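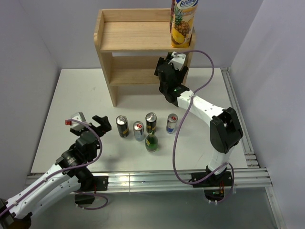 货架补货工位，双臂都已装上前导轨，右臂夹爪停在菠萝汁纸盒下方。

实验记录 17/02/2022
主题：Renero 双臂桌面套件试用，货架任务
记录人：Viola Martinelli
台上：我和 Adelmo；远程看日志：Gemma

先写结论免得大家翻到最后：我很喜欢这套东西。缺点有一堆，下面会一条条写，但今天下午看着左臂夹着黑罐子一路送到搁板上、放稳、松爪、退回来，中间没人碰过键盘，我和 Adelmo 在台子旁边像小孩一样叫了出来（隔壁还过来问是不是出事了）。

背景给后来翻本子的人：Silel 把 Renero 套件借给我们 3 周，试用期结束要么买要么还。套件里是两条臂、两副夹爪、底座板、控制盒和一份许可证，软件是他们自己的 Truso。台子、铝型材导轨、木货架都是我们自己的，和 Parisi 那边演示间用的是同一张图纸，将来搬过去应该不用重新标定太多东西。应该。

上午：安装

底座板直接上前导轨。型材槽口和他们给的螺母对得上，这点要表扬，去年 11 月试的那套我们光是转接板就重做了一遍。右边底座装好以后用手推臂，底座不动，导轨也不动。左边一开始有一点点晃，Adelmo 把螺钉全松开重新按对角顺序上了一遍，好了。说明书里对角顺序那一页排在很后面，在“维护”里，而装的时候谁会去看维护。已记到给 Silel 的意见里。

没用完的金属支架先堆在台面右前角，别收走，下午可能还要换。【补：到收工也没换，还在那里。】

紫色线还是老问题，太长。右臂那根从夹爪上方绕过来，拱一个大弯，再垂下来一大圈，臂伸向货架时没事，收回来时垂下的那圈会晃，离饮料区比我想要的近。左臂那根跟着前臂走，乖得多，底下那一圈垂在台沿外面也不碍事。Adelmo 想用扎带把右边收短，我让他先别动，收得太紧腕部转到头会扯。我们折中了：今天跑慢速，线保持原样，把每次线扫到台面的时刻在日志里打个标记，晚上看看是哪一段轨迹造成的，再决定在哪里加固定点。

导轨下面开口里的细红线也要整理一下，有空的时候弄个盖板。和套件无关，是我们自己欠的账。

臂展

标称臂展 515 毫米，我们量的是从底座轴线到夹爪指尖，完全伸直。读数和标称对得上，尺子的误差内看不出差别。不过伸直了没有用，真正要紧的是夹爪保持水平、朝着货架的时候能到哪里。下层格子前沿两条臂都够得着，格子深处就勉强了，肘部会顶到限位，Truso 会给一个很礼貌的黄色提示然后停下。上层搁板从正前方进没问题，靠后栏那一侧要把腕部抬高一些，从上往下斜着放。

顺便说，黄色提示做得真好。它会告诉你是哪个关节先到头，还画一条小小的线，告诉你底座往哪边挪可以解决。我照着它的建议把右臂底座沿导轨往里移了一点，重新标定，下层格子的可用范围立刻宽了一截。以前这种事我们要拿纸板比划半天。

标定

流程：夹爪去碰台面上的参考点，然后碰货架的几个角，Truso 自己算。第一次失败，原因是我把货架侧板的下端当成了垂直于台面的角，它其实是斜着落到台面上的，软件里的模型是直的。改了模型，第二次就过了。

Adelmo 认为应该让 Silel 提供一个导入自定义货架的按钮，现在要手改文件。文件格式倒是很好读，我几分钟就看懂了，但 Concetta 他们以后要自己换货架，不能指望她去改文本。记下。

台面也有一件小事：白色面反光柔和，对视觉很友好，货架左边那道灰印子和右下那道发红的划痕一度让我担心会被当成物体，结果没有，识别框一次也没往那里跳。放心了。

下午：任务

任务照旧：饮料摆在货架前的台面中央，要求把它们一件一件搬到货架上，再按指令搬下来。菠萝汁纸盒一开始就放在上层最右端，不参与搬运，专门当障碍物。它高，又紧挨着右臂最爱走的那条路，谁碰到它就算失败。

物品的选择是 Fiorella 定的，她的原则是“超市里什么样就什么样”，所以有高的黑罐、矮一点的银蓝色罐子，还有一只绿玻璃瓶。我一开始嫌杂，现在觉得她对，杂才看得出问题。

黑罐。几乎没有悬念。细高，夹爪指尖的齿正好咬在罐身中段，夹起来不转。左臂负责左边那只，从张开的姿势平移过去，合爪，抬，送。第一次我把夹持力设得太保守，抬到一半往下滑了一点，调高一档以后再没滑过。力的档位是滑块，不标牛顿，我不喜欢，Adelmo 喜欢。我们吵了一小会儿。最后写给 Silel 的意见是“请两个都给”。

银蓝罐。比黑罐矮，难在放。放到上层时夹爪的下缘会先碰到搁板，必须抓得高一些，而抓得高罐口那一圈又有点滑。试到后来发现从罐身偏上、略微倾斜的角度进去最稳。Truso 里可以把这个角度存成“抓取习惯”，以后见到同样尺寸的物体自动套用，这个功能我要单独夸一下，名字起得也可爱。

绿玻璃瓶。今天最费神的。瓶颈细，瓶身圆，瓶子又站在黑罐前面，从侧面看过去瓶颈会和后面的罐子叠在一起，视觉有时把两件东西当成一件。出来的结果就是夹爪张得特别大，很有气势地去抱一个不存在的胖东西。我们的做法：先让左臂把瓶子后面那只黑罐搬走，再处理瓶子。单独一只瓶子识别得很干净。夹瓶身可以，夹瓶颈不行，会摆。

这里有个真正的问题要问 Silel：任务顺序现在得由我们写死。理想情况是软件自己判断“看不清，先搬后面的”。Gemma 说 Truso 的下一个版本计划里有类似的东西，她在他们的更新页上见过一句，但没有细节。我去邮件问。

双臂配合

这才是我们借这套东西的理由。单臂能做的我们自己的旧臂也能做，慢一点罢了。

共享区划分：台面中央画了一条虚拟的线，线左归左臂，线右归右臂，中间留一条带子谁先申请谁进。刚开始跑的时候两边都很客气，互相等，等得我想推它们一把。后来把让路的规则改成“空手的让拿着东西的”，一下子顺了！右臂送罐子去下层，左臂就在最左边那只罐子旁边张着爪等，右臂一出共享带，左臂马上动。看着非常舒服，有点像厨房里配合久了的两个人。

有一次险情：右臂从下层格子退出来的时候肘部抬得太快，夹爪往上走了一段，离头顶的纸盒底下那块搁板很近。没有碰到。软件的碰撞模型里有搁板，所以按理说不会撞，但余量我觉得小了，已经把货架的安全距离加大。加大以后下层右端靠里的位置进不去了，这是代价，先接受。

急停试了，带载和空载都试。带载时夹爪保持夹紧，东西没掉。恢复的时候要在控制盒上按一次、软件里再确认一次，步骤合理。

噪音很低。低到 Adelmo 有一次以为右臂停机了，把手伸了过去。请大家注意！动没动要看控制盒上的灯，不要听声音。这条我要打印出来贴到台子旁边。

耐久

Silel 的资料上说夹爪指垫建议每 2000 次开合检查一次。我们今天没打算验证这个，只是顺便让右臂在午饭时间空爪开合 200 次，看温度和位置漂移。位置漂移看不出来，电机外壳用手摸是温的，不烫。指垫没有肉眼能看出的磨损，本来也不该有。明天开始让它夹着罐子做，那样才说明问题。

日志

每次任务自动出一份记录，关节角、夹持力、识别结果、提示信息都在里面，时间轴能拖。Gemma 在远程一边看一边在上面写批注，我们这里立刻能看见，省了好多电话。她的批注我摘几条：

“左臂第一次滑罐之前力曲线已经在抖了，可以设个报警。”
“瓶子那次识别错误，置信度其实很低，为什么还去抓？阈值默认值太松。”
“喜欢这个时间轴，想偷。”

第二条很重要。阈值我当场调紧了，之后识别不清时它会停下来问，虽然慢，但我宁可它问。默认值这么松我猜是为了演示好看，意见里写得委婉一点。

导出是压缩包，里面的表格可以直接打开，不锁格式。加分。时间戳用的是控制盒自己的时钟，和我们服务器差一截，需要对时，设置藏在网络那一页的最底下。

不太满意的，集中写一下

说明书的顺序。前面说了，安装要点放在维护章节。

右臂的线。晚上看了标记，扫台面都发生在从下层收回、腕部同时往右转的那一段。在前臂中间加一个活动的卡扣应该能解决，留出腕部的余量。Adelmo 明天打印一个试试。

夹持力滑块没有单位。

自定义货架要改文件。

左右臂的界面颜色太接近，我两次点错了臂。Adelmo 一次也没点错，他说是我的问题。请 Concetta 来用一次，看看她点不点错，她是将来真正天天用的人。

许可证绑在控制盒上，换盒子要写信申请。如果在 Parisi 演示当天控制盒坏了怎么办？要问清楚有没有临时授权。

和 Concetta 通话的记录

她最关心的是换货品要多久。我说同形状的罐子不用教，直接认；形状新的要放到台面上让它从几个方向看，再试抓几次。她问能不能她自己做，我觉得能，真的能，界面引导写得很清楚。她还问能不能把菠萝汁纸盒也搬了。纸盒比夹爪张开的宽度怎么样还没量，我答应她量了再回话，别让我忘。就算夹得住正面，可能也要侧着夹，那样放回去的姿势要另外教。

她又问价格，我让她找 Fiorella，报价单在她那里。

要不要买

我现在的票是买。Adelmo 的票是“买，但是先让他们把阈值和货架导入改了”。Gemma 说等带载耐久出来再投。Fiorella 还没来看过，约她过来站在台子旁边看一轮双臂搬运，我觉得看过就不用多说了。

明天要做的

Adelmo 打卡扣，装右臂前臂上，重跑下层收回那一段。
我量纸盒和夹爪开口，回 Concetta。
带载开合，从黑罐开始，指垫先拍照留底。
控制盒对时。
给 Silel 发信：自定义货架、力的单位、阈值默认值、临时授权、下个版本的顺序判断。
急停旁边贴“看灯，别听声音”。

收工时两臂没有归位，停在最后一轮的姿势，已断电上锁。货架和饮料都别动，位置明天早上要拿来和标定对一遍。

【Adelmo 补】卡扣图纸画好了，放在共享文件夹 Renero 下面。另外左臂底座那几颗螺钉我又查了一遍，没有松。颜色真的不难分。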